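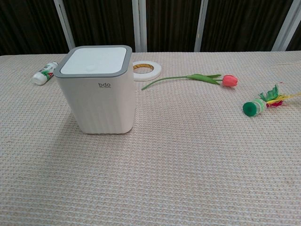 Small bathroom bin - lid or no lid?

pegbag_jo
Doing up our downstairs loo (tiny, 722 mm wide at the narrow end, don't ask) and I'm stuck on the last thing, the bin. I want one with a lid because the dog is a menace for tissues. My sister says lids in a small loo are a waste of time and everyone just balances stuff on top. What have you all got? Slim as possible please, it has to go between the pan and the wall.

marrowfat
Lid, every time. We had an open wicker thing for years and I hated looking into it. Got a square white one now and it wipes clean in seconds. Round ones waste the corner.

Tymofii Panasiuk
Square is good for the corner, I agree with marrowfat. But measure with the lid open! I bought a Wevley with a lift-up lid and it hits the underside of the basin, so it opens maybe halfway and you have to post things in like letters. My wife has moved it to the landing, where it holds umbrellas.

pegbag_jo
Oh that's a good point, I hadn't thought about the lid going up. There's a shelf with the loo rolls on it right above. How much room does yours need?

Tymofii Panasiuk
I don't have it to hand, it's full of umbrellas. Check the listing, some of them give the open height and some don't.

dorrit22
Going to disagree with everyone and say open bin. You're in there two minutes, you want to chuck a tissue, you don't want to be touching a lid other people have touched with who knows what on their hands. Line it, empty it twice a week, done. The dog problem is solved by shutting the door.

marrowfat
You've not met my family if you think that door gets shut.

dorrit22
Fair, but then the dog's drinking out of the toilet as well and the bin is the least of it.

pegbag_jo
He does do that, yes.

hob_and_kettle
Has anyone tried the press-top sort, where you push down and it pops up? We've had a Flatine one since February and I really like it. You can do it with an elbow! The only bother is liners. The ones from the supermarket are made for round bins, so on a square one they either split at the corners or hang out all round like a petticoat. I fold the spare over and tuck it under the rim.

marrowfat
Petticoat, ha. I use the bags the bread comes in, mine's narrow enough.

Tymofii Panasiuk
I bought a box of 1000 small liners three years ago, wrong size, still using them. I'll be leaving them to my children.

old_fennel
Press-tops are fine until the catch goes. Ours went after a year and then it just sat there ajar, and the replacement lid cost nearly what the bin did. A plain lift-off lid has nothing to break. Pedals are the worst of the lot in a small room, they skate off across the lino every time you step on them.

hob_and_kettle
I think that depends how hard people thump it. Mine's had no trouble so far, but there's only two of us.

dorrit22
Does anyone's white one stay white? My mum's went yellow on the side facing the window, and she did scrub it.

old_fennel
Sun does that, no amount of scrubbing will shift it. Turn it round.

pegbag_jo
No window in there so I'm safe! Right, I've been in with the tape measure and there's enough height for a lid if I move the shelf up a bit. Leaning towards white, square, press-top. Sorry dorrit. Does anybody know if Wilora still do the narrow ones?

marrowfat
They did when I was last in, bottom shelf next to the loo brushes. Take your tape.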